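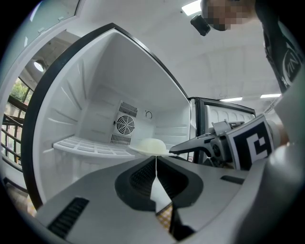 Lotte Van Leeuwen

Unari will change the way it states storage temperatures on its chilled dairy and ready-meal labels, replacing the single figure printed now with a range and a separate limit for time spent outside refrigeration. The first revised packs, a set of soups made at the company's Faleslow plant, are due in stores in November.

Current labels tell buyers to keep products at 4 degrees Celsius. The new wording gives a range of 2 to 4 degrees, followed by the Fahrenheit equivalent, and states how long an unopened pack may stand at room temperature before it should be thrown out. For the soups that limit is 20 minutes. Yogurts and soft cheeses will carry their own figures once testing on those lines is finished.

The change follows a storage study carried out for Unari by Jaduvik, a testing laboratory. Loggers were placed in household refrigerators for 12 weeks and recorded air temperature on the top shelf, on the bottom shelf and in the door. Door readings were the least stable, with the largest swings in the early evening. Jaduvik found that a full refrigerator recovered more slowly after the door was opened if packs were pushed against the rear vents.

Use-by dates are not affected. Unari said the dates already allow for short periods above the stated range — the new text only makes the allowance visible to the buyer.

Amini, which supplies the printed film, has adjusted the label layout to fit the extra line. The ingredient panel keeps its present type size, and the cooking instructions move to the back of the pack. Stocks of the old film will be used up first, so both versions will be on sale together for a time.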